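Sameo Toy Drive Moves to New Sorting Room in August

The Sameo toy drive will sort its donations in a larger room at the Ghoneim building from August, organizers said. The old room on the ground floor had become too small after 1,548 items were handed in over the spring.

Small plastic toys make up most of what comes in. They are checked for cracks and sharp edges, wiped down and put into open boxes before being packed for delivery. Ismail Benkirane, who runs the sorting, said bath toys and other small pieces take the longest – they arrive mixed in with household odds and ends that have to be picked out.

“People empty a whole drawer into a bag,” he said. “We would like the toys by themselves if possible.” 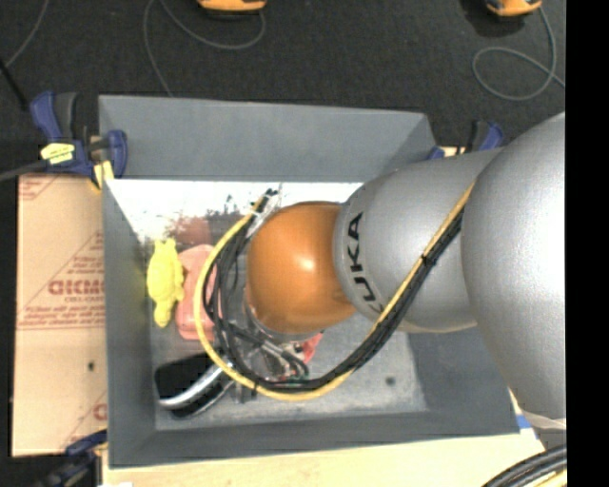 Where the toys go

Sorted toys are sent to eight day care centers and eight family shelters in the Vaster area. The last delivery filled 77 cartons.

Donations can be left at the Griltolel store during opening hours. Stuffed animals are not accepted at present – the drive has no way to wash them. Toys that run on batteries should be handed in with the batteries removed.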